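Last updated: February

Lingate's old mill lots are finally moving

If you've walked the river end of Lingate lately you'll have noticed the survey stakes, and yes, they mean what you hope they mean! After years of sitting behind chain-link, the former mill parcels have been split into 79 smaller lots, and the first batch is already listed. I've been following this stretch of land since I started the newsletter and I can't remember a month with this much to report.

Start with prices. The smallest lots opened at $388 a month on the town's ground lease, which puts them within reach of people who gave up on owning anything near the water (me included, a while back). You own the building and lease the land under it, and the lease runs long enough that two local lenders have agreed to write mortgages on it. Read the renewal terms before you fall in love with a corner lot, though. The rent resets at each renewal, and the formula is on page 2 of the packet, in fairly small type.

The other big piece is the Nondico building, the long brick one with the sawtooth roof. Its new owner, Rorkex, plans to keep the shell and divide the inside into workshops on the ground floor with apartments above. I got hold of the floor plans and they're lovely – tall windows all along the north side, and a shared yard where the loading dock used to be. Workshop leases will be offered first, apartments after that.

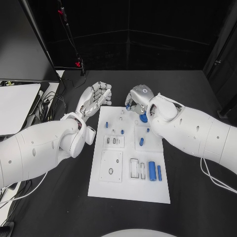 Two robot arms over a worktable.

Now for the part that has filled my inbox: parking. The plan calls for fewer spaces than the old zoning would have required, and people on Ông Street are worried about spillover. I think that's a fair worry. The town's answer is a resident permit zone, which would cover 826 existing homes and cost nothing for the first car. Second cars would pay, and the fee hasn't been set. Comments are open through the end of the month, so if you live on one of those blocks, please write in – short letters get read too.

Lot packets are at the front desk of the planning office, and they'll mail you one if you call before noon. Bring boots if you go out to look, as the lower path is still mostly mud. Next issue I'll have the drainage report and, with luck, the first few sale prices.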